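Chapter 7
Small Parts, Big Trouble: Can Machines Do the Chores Yet?

If you have ever knelt in the footwell of an old car, with a flashlight between your teeth and a dead radio somewhere above your head, then you already know more about the subject of this chapter than you might think. You found the little lid, you squinted at the diagram printed inside it, you pinched the right fuse between two fingernails and wiggled. It came out, or it came out and flew under the seat. Either way you had another one in the slot before your coffee got cold, and if anyone had asked you how you did it, you would have had very little to tell them.

I want to begin there because most of us carry around a picture of automation that comes from the big jobs. We think of car bodies being welded, or pallets being stacked to the ceiling, and we suppose that a machine able to do such heavy work must find the light work easy. When Kwame Darko and I started teaching this course together, we asked our first class of 29 students to rank a list of tasks from easiest to hardest for a robot. Pushing a fuse into a fuse box came out near the easy end, a good way below lifting an engine. By the last week of term they had turned that list almost upside down, and I hope you will too.

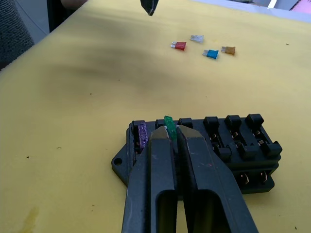 Consider what the job asks for. A blade fuse is a thin piece of plastic with two metal prongs, and those prongs have to meet a pair of spring contacts set down between walls. The contacts are meant to grip hard, so the fuse must be pushed with some firmness, but a firm push at a slight tilt will jam it, and a firmer push after that may bend a prong. You and I get around this without thinking. We set one prong against the opening, feel it catch, rock the fuse a little, and only then lean on it. Our fingertips tell us when it has seated. A pair of hard plastic fingers has no such skin, and unless its builders have given it some other way of feeling, it has to make do with what it can see — and its own fingers are very often in the way of seeing.

Then there is the matter of picking the thing up in the first place. A fuse lying flat on a table has to end up standing on its prongs, which means somebody or something must turn it. Sandamali Chowdhury, who ran the repair bench at Amegashie for many years before she came to us, likes to hand new students a pair of kitchen tongs and a saucer of fuses and leave them to it for a quarter of an hour. It is a noisy quarter of an hour. I recommend you try it at home before you go on to Section 7.2, and please do keep count of how many times you regrip.

One answer, and it is the one people reach for first, is to add another hand.
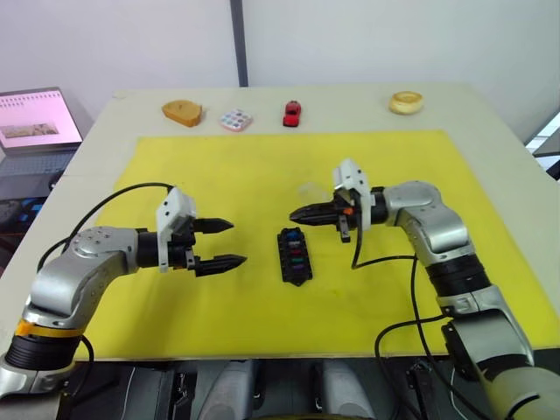
Two arms can share a job the way you share it between your left hand and your right, with one steadying and the other pushing, or one passing a part across so that the other can take it by a better end. But they must also stay out of each other's way, and each has to know, closely enough, where the other one is. Barış Yaman once told me that going from one arm to two felt to him like going from cooking alone to cooking with a brother-in-law. We will spend a good part of Section 7.3 on this.

So, can machines do the chores yet? My own answer, after a good many Tuesday afternoons spent watching them try, is that they can do a fair number of them some of the time. A success in 23 tries out of 40 is a cheering result in a laboratory and a hopeless one in a garage, and learning to say which of those two places you are standing in will be much of our work in the pages ahead.

Before you read further, write down three chores you did this morning and, next to each, the moment when you relied on touch. Keep the list handy. You will need it for the first exercise.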